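How to stop a belt wandering

Last updated: August

Tension first. Most people crank both take-up bolts until something groans, and that something is usually a bearing.

Slacken off, then turn one side 2 flats. Let it run a few minutes. Go and have a cuppa.
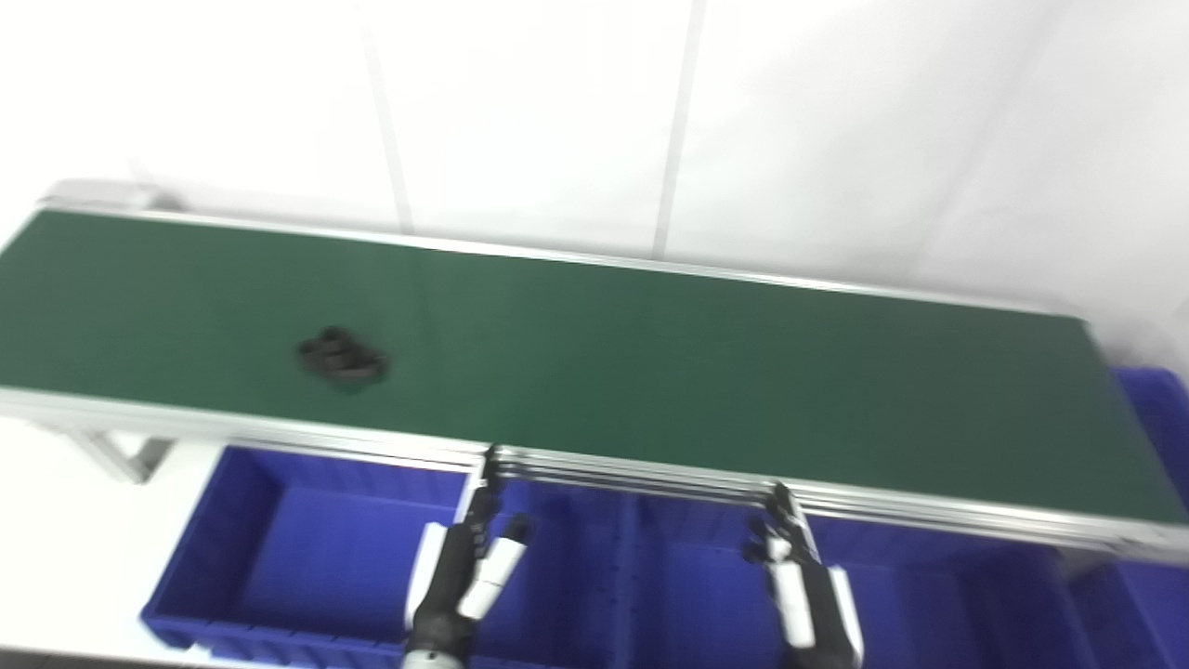
If it still drifts, tighten the side it's drifting towards. Write down what you did - you won't remember.

Filed under: Workshop > Belts & rollers

Comments

Did mine in 32 minutes, mostly cuppa.

Wrong bolt, wrong colour language. Sorted now, cheers.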